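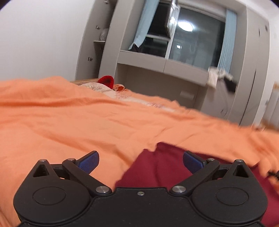
How Cloth Is Made

Reading time: 2 minutes

Most cloth starts as fiber. A fiber is a very thin strand, much longer than it is wide. Cotton fibers grow around the seeds of the cotton plant. Wool fibers grow on sheep. Polyester fibers are made in factories by pushing melted plastic through tiny holes.

A single cotton fiber is short and weak. It is roughly 27 millimeters long, and you can snap it with your fingers. To make it useful, many fibers are laid side by side and twisted. The twist presses the fibers together so they rub against each other and cannot slide apart easily. The result is called yarn. More twist makes a harder, stronger yarn - up to a point. Too much twist makes it kink.

Yarn becomes cloth in one of two main ways.

Weaving uses two sets of yarn. The first set, called the warp, is stretched tight on a machine called a loom. The second set, called the weft, passes over and under the warp from side to side. Bed sheets are woven. Pull a sheet along its length and it hardly stretches. Pull it from corner to corner and it stretches more, as the small squares between the yarns lean over.

Knitting uses loops. Each loop is pulled through the one before it. When you pull on knitted cloth, the loops change shape, so the cloth stretches. Most T-shirts and socks are knitted.

Why does cloth wrinkle? A fold bends the fibers inside it. Cotton is made of long chains of tiny parts called molecules, and weak links hold these chains in place. Water and heat loosen the links. When the cloth dries and cools, the links form again, and a fold can be locked in.
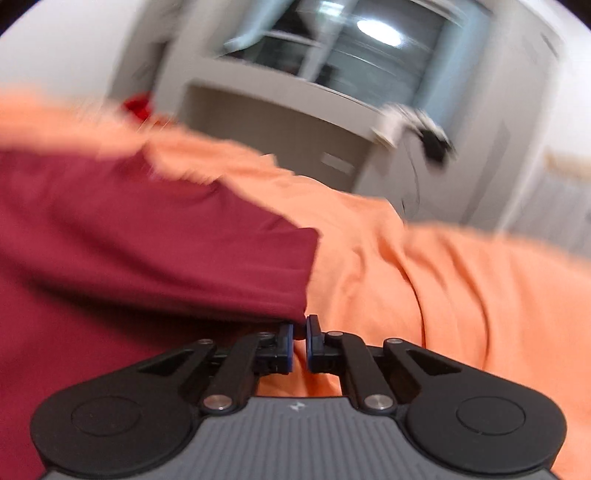 Halima Odera asks whether this means that ironing and wrinkling are the same process. In large part, yes. An iron supplies heat, and steam supplies water. The links loosen, the iron presses the cloth flat, and the links form again in the flat position. Polyester takes in very little water, so it wrinkles less in the wash. It can also melt, so it needs a cooler iron.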